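Bonus terms should be written before the game is chosen

Most online casinos now buy their slots from outside studios and attach their own bonus rules afterwards. The two jobs are done by different teams, and the player meets the result as a single page of small print. I think the order is wrong.

Take a common case. Plundero, a mid-sized site, offered free spins on a new title from the studio Bustetine in July. The studio's paytable was clear. The site's terms set a wagering requirement of 35 times the winnings, a stake cap of 3 pounds and a limit of 7 days. The game's bonus round could be bought for a stake above the cap. A player who pressed that button lost the bonus, and the button stayed lit throughout.

Bernadette Mulligan, who handles disputes for several operators, argues that the cap was published and that players must read it. That is correct as a matter of contract. It is weak as design. The software knows the stake and knows that a bonus is active, so it can refuse the bet.
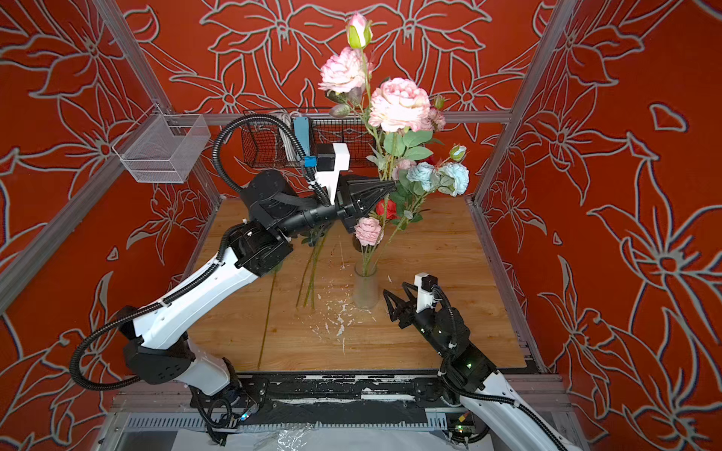 Two robot arms at a vase of artificial flowers.

The usual objection is cost. Each title would need a setting for restricted stakes, and a large site may carry over 2,000 titles. But the setting belongs in the shared wallet, where it is written once. Cabrera already blocks excluded games at that level, and a stake limit is a smaller change.

Regulators should ask for it at licence renewal. Until they do, operators should not void winnings on a bet their own system accepted.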